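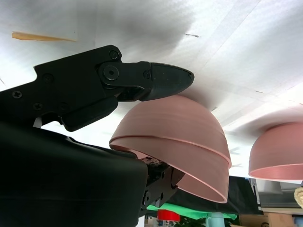 Caring for Light-Colored Work Surfaces and Plastic Tableware

By the Beltgate Household Advice Desk
June
52 shares | 14 comments

White and pale tabletops are found in many kitchens, utility rooms and home workshops. They brighten a room and make it easy to see small parts, crumbs and spills. They also show every mark. The guidance on this page applies to painted, laminated and sealed surfaces in ordinary household use. Unsealed wood, natural stone and metal require different products and are covered on separate pages.

Daily cleaning

Remove dry material first. Grit that is dragged across a pale surface under a wet cloth leaves fine scratches, and these fill with dirt and turn gray over time. Use a soft brush or a dry cloth and work toward one edge, catching the debris in a dustpan.

Wash with warm water and a small amount of dish soap. A bowl of water needs only a few drops. Too much soap leaves a film that attracts dust and gives the surface a dull look the next day. Rinse with a second cloth and clean water, then dry with a towel. Do not allow water to stand along joints or around drilled holes, where it may enter the core of the board and cause swelling.

Gray smudges

Gray marks generally come from metal pans, tools, rubber feet or hands. Apply a paste of baking soda and water with a damp fingertip, leave it for five minutes and wipe it away without pressure. Repeat if necessary. Melamine sponges are effective but slightly abrasive. They should be tried on a hidden area and kept away from glossy finishes.

For sanding sponges and other abrasives, the grit number is a useful guide. A 2,000 grit sheet is very fine, but it will still alter the shine of a glossy tabletop and should not be used to remove a stain.

Food coloring, rust and orange marks

Tomato, turmeric, paprika and carrot stain pale surfaces quickly. Wipe the spill at once with cold water and then wash as described above. If color remains, cover the mark with a cloth dampened with white vinegar for ten minutes, rinse and dry. Rust left by cans or wet tools may be treated with lemon juice and a little salt. Rinse thoroughly afterward. Never mix vinegar, lemon juice or any other acid with chlorine bleach, and do not apply one after the other.

Wax crayon and grease pencil should be softened with a little cooking oil on a paper towel, after which the oil is removed with dish soap.

Protective coverings

Paper and thin sheeting are practical for gluing, painting and flower arranging. Cut the sheet larger than the table and fasten it beneath the edges with low-tack tape. Folded paper keeps its creases, and glue or paint tends to gather in them. Store the covering on a roll where space permits. Replace it once it has torn or become damp, as colored inks in some papers can transfer to the surface below.

Readers who took part in the Ceklow home care survey returned 1,871 replies on this subject. The most common complaint concerned tape residue. Warm the residue with a hair dryer on the lowest setting, roll it off with a fingertip and finish with dish soap.

Plastic cups and bowls

Plastic tableware is light and hard to break, and is well suited to children and outdoor meals. It is less tolerant of heat and scouring than glass or china.

Check the base for the maker's instructions before using a dishwasher. Where machine washing is permitted, place cups on the upper rack, upside down and clear of the heating element. Wash by hand with a soft sponge in all other cases. Pay attention to the rim, particularly where it is ribbed or rolled, and use an old toothbrush along the grooves.

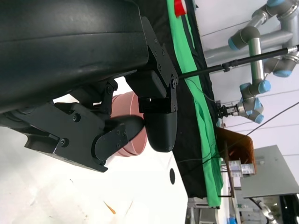 Pink plastic cup with a ribbed rim.

Coffee and tea stains can be lifted by filling the cup with warm water and one teaspoon of baking soda and leaving it overnight. Sour or stale smells respond to the same treatment. Let cups dry fully before stacking. Cups stacked while damp may stick together and develop an odor. To separate two stuck cups, stand the outer one in warm water and pour a little cold water into the inner one.

Discard any cup with a crack, a cloudy and roughened interior, or a chipped rim. Those no longer fit for drinking may be kept in the workshop for screws and brushes, provided they are clearly marked.

Supplies to keep on hand

Two soft cloths, a dish brush, baking soda, white vinegar and low-tack tape are sufficient for the work described on this page. Printed copies of this advice are available at the Beltgate and Cárdenas service counters during opening hours.

Share this page | Print | 14 comments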